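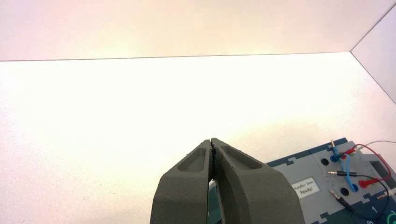 Vinton library moves to its summer lending rules in April

The Vinton branch will change its loan periods and its opening hours next month. Most members will not need to do anything. If you have items on hold, or if you use the study room on the upper floor, please read the rest of this item.

Books that are now lent for two weeks will go out for three. The longer period applies to anything borrowed or renewed after the change, so a book you already have at home keeps the date on its slip until you renew it. You can renew at the desk, by phone or through your account page. New releases stay at one week, and so do magazines.

The limit on items per card goes up to 16. Children's cards have the same limit as adult cards, which was not the case last year. A family that has been spreading picture books over several cards can put them all on one if that is easier to keep track of.

Fines are still not charged on children's books. For everything else the fine stops growing once it reaches the price of the item. A replacement charge is sent only after two written reminders. If you pay it and then find the book, bring it in with the receipt and we will refund the charge.

Opening hours

The branch will open an hour earlier on weekdays and close at the same time as before. The return slot by the side entrance is open at all hours. Please do not leave bags of books on the step when the slot is full. We lost several atlases to rain that way in the fall, and one of them could not be replaced.

The Okavton branch keeps its present hours. Items borrowed in Vinton can be returned there and the other way around, but allow a few days for them to come off your account. The van between the two branches runs twice a week.

Study room

The study room can now be booked for up to two hours at a time. You can book again on the same day if no one else has asked for it. Groups get the large table. Food stays outside, and drinks are fine if they have a lid.

The printer in the hallway takes cards only. Staff at the desk can still take cash for printing - ask before you send the job, so it comes out on the right machine.

Local history shelves

Kobe Postma has finished listing the local history collection, a job that started with the old card drawers and went on through most of the winter. The list has 559 entries. Over 600 were expected, but many of the cards turned out to be duplicates from the time when the collection was kept in two rooms. The printed list is at the reference desk and can be copied.

Among the things that came back to light are the minutes of the Vinton rowing club, a set of school yearbooks with a gap in the middle, and a hand-drawn map of the mill road before it was straightened. These can be read in the building but not taken home. Ask for them a day ahead if you can, as some are stored in the basement.

If you own yearbooks that could fill the gap, Kobe would like to hear from you. Loans for scanning are welcome too - you would have them back within the week.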